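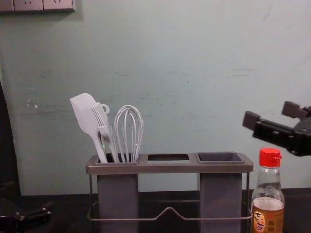 Gray utensil caddy on the dark tabletop, wall socket up at top left

Ticket 3791 – Holtville shop, product photos uploading sideways and tiny
Opened 7 October 2019 by Shabani Athumani
Status: solved!

Hi all, me again. Every photo I add to a listing in Presell comes up rotated a quarter turn, and the zoom button is gone. The Bodin shelf brackets do the same thing. 46 listings affected so far, all of them added after the theme update. Anything from January still looks great.

Tried so far:
Cleared the browser cache – no change
Second browser – no change
Re-saved one photo as a PNG – right way up, still no zoom

Reply from support
Great notes, thank you! The PNG test is a big clue. The new theme skips the rotation tag that phones write into JPEGs. Please go to Media, Settings, turn on "Apply rotation on upload", then run Rebuild Thumbnails. For the zoom, check the Vosteta gallery add-on. Anything older than version 3 hides the button.

Shabani Athumani
Wow, that was it! Vosteta was still on version 2. Updated it, ran the rebuild (32 minutes, I made lunch) and everything is upright with zoom back. One leftover – the cart page still shows the old sideways thumbnail for the brackets.

Support
Cart images have their own cache. Tools, Clear Cart Cache, then reload.

Shabani Athumani
Done, and it looks fantastic. Please close!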